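Gaber 44 Folding Bookbinding Press

For home binders, zine makers and anyone with a pile of loose pages waiting
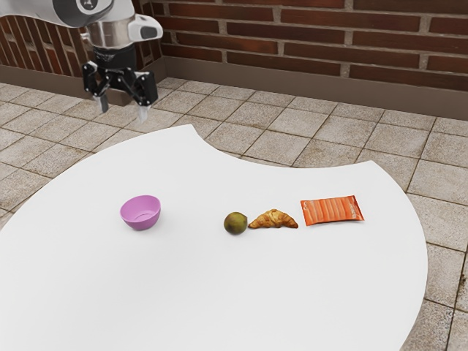
Noreen Marwat wrote in to ask whether the Gaber 44 would hold a thick sketchbook square while the glue sets, or whether she should wait for a bigger press. Her last one let the spine lean every single time, she said, and she was tired of trimming around it.

It holds them beautifully, Noreen! We clamped a fat sketchbook of heavy cotton paper in ours overnight and the spine came out straight as a ruler. The 44 in the name is the widest opening in millimeters, so measure your stack before you order (squeeze it a little, paper always has some air in it).

What we love most is how it folds. The side posts drop flat, the top board slides in underneath, and the whole thing goes on a shelf next to your cookbooks. Older Gaber presses were wonderful but you had to give them a corner of the room for life. This one comes out when you need it, and putting it up is quick once you've done it a couple of times.

The boards are solid beech, planed smooth and finished with wax. You can sand out a glue spill and wax over it. The screws turn by hand with big round knobs - very kind to sore fingers - and the threads have a fine pitch, so you can creep up on the pressure without crushing a soft cover.

What's in the box
Press with two beech boards
Pair of brass-edged boards for pressing the joint of a hardcover
12 sheets of silicone release paper
Small tin of board wax
Printed guide by Chie Kinoshita, with a first project you can finish in an afternoon

Details
Largest opening: 44 mm
Longest spine: 257 mm
Item number: 2317
Finish: natural wax

The guide deserves its own mention. Chie goes through a plain pamphlet stitch, then a case-bound notebook, and her drawings of where the thread goes are the clearest we've come across. Left-handed binders get their own set of drawings too, hooray!

Care is easy. Wipe off wet glue before it skins over, keep the boards away from radiators, and put a drop of light oil on the threads every November or whenever they start to squeak.

Pairs well with the Ostgate bone folder and the Asturora linen thread set. Spare knobs and replacement brass edges are sold separately, and they fit the earlier Gaber presses as well.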